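Womitley Robotics Laboratory
6th March

1/ The Womitley Robotics Laboratory has released a technical report on how robot arms learn sorting tasks from human demonstrations. The report was prepared by Karlijn Van Leeuwen, Hartmut Hollmann and Bram Groen. A summary of the method and the main findings follows in this thread.

2/ The study asks a narrow question. When a fixed number of demonstrations is available, should they all show the task from a clean start, or should a share of them begin partway through, with some objects already placed?

3/ Most training sets in our own archive are of the first kind. An operator clears the table, sets out the objects and records the task from start to finish. Policies trained this way tend to do well on the first object and less well on each one after it.

4/ The method under test is called Hodia. Operators record part of the set from midpoint states: one object already on its plate, another in the gripper, the rest still on the table. Each recording is tagged with its starting state, and training batches draw evenly from all tags.
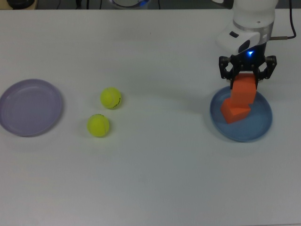

Sorting task: an orange foam block held over the blue plate, with a second orange piece already on it.

5/ The task uses foam pieces, tennis balls and colored plates. Foam goes on one plate and balls go on the other. The objects are simple by design, so that failures can be traced to the order of actions and the state of the table. Grasping is a separate topic and is covered in the appendix.

6/ Both training sets held 400 demonstrations. The baseline set contained clean starts only. The Hodia set was split evenly between clean starts and midpoint starts. The network, the training schedule and the operators were the same for both.

7/ Each policy was then scored over 2,000 trials. The Hodia policy completed the full sort 15 percentage points more often than the baseline. Most of the gain came in the second half of the task, when a plate already held an object.

8/ The most common baseline error was a pause above an occupied plate, followed by a release outside the rim. Ans Verbeke reviewed the failed trials by hand and sorted them by type. Her full table is in Section 4.

9/ Limits of the work: one arm, one table, one family of objects. The gain was smaller when plates were moved between placements. We do not claim that the result carries over to soft or fragile items, and we have not tested it on them.

10/ The recording protocol and the tagging tool, Brovari, are available on request to academic groups. Frans Van Loon is the contact for access and for questions about the data format. A follow-up study with moving plates is planned for July.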